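Stiseo 2, versão de abril: avaliação

Uso o Stiseo há 2 meses para sincronizar e anotar demonstrações feitas com garras manuais. Antes usava o Hudec, que alinhava os fluxos só pelo relógio do computador. Para testar a nova versão escolhi uma tarefa de contato, com uma régua de tomadas branca de painéis azul-claros.
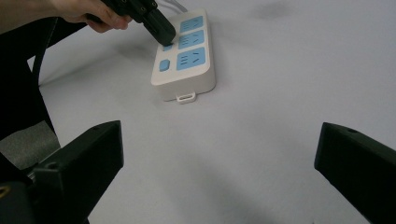
A importação de 225 episódios correu sem erros. O alinhamento entre câmera e abertura da garra ficou bom, e a segmentação automática acertou quase todos os inícios de contato. Errou mais quando a mão cobria o objeto. O editor de trajetórias trava acima de 200 episódios abertos, e a exportação para o Devico ainda perde os rótulos de fase. Corrigi isso com um script.

Recomendo para quem trabalha com duas garras. Para uma só, o Hudec ainda basta. 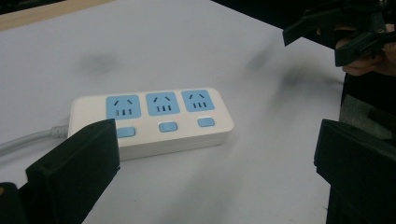

Nest Skyrme comentou que no Eltutero os rótulos de fase passam inteiros, desde que se exporte um episódio por arquivo, e que o travamento do editor some com as miniaturas desligadas.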